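Ticket 1383: planner returns empty trajectory on approach to rail assembly
Project: Flestari sim
Component: Kisten (motion planning)
Reported by: Oksana Tkachuk
Opened: August 2022
Status: Pending re-test

Symptom
With the long wooden assembly loaded, Kisten accepts the approach goal and returns success with a zero-length trajectory. The controller has nothing to execute and the arm holds at pre-grasp. No error in the planner log. With the assembly removed from the world file, the same goal plans normally.

Steps to reproduce
1. Load the table world with all loose parts.
2. Move to pre-grasp, gripper pointing straight down over the assembly, fingers empty.

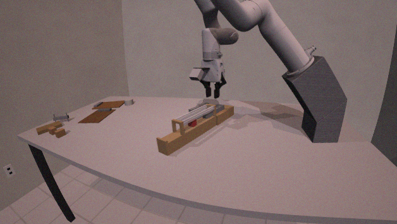

3. Send the approach goal for the red block under the bars, next to the front upright.
4. Read the trajectory length from the result message.

Findings
Fails 17 of 17 runs on the current build. Rolling back the kinematics plugin made no difference. Raising the planning timeout to 700 ms made no difference.

The collision mesh for the bars was exported as one convex hull. It fills the gaps and swallows the block, so the goal state is in collision. Kisten drops the goal during pre-check and does not set the error code. Two separate faults:
- mesh export (Flarska converter)
- missing return code in pre-check

Workaround
Split the bars into individual collision bodies and reload the world.

Next
Return code patch is in review, branch precheck-status. Converter fix scheduled for September. Keep this ticket open until both are merged.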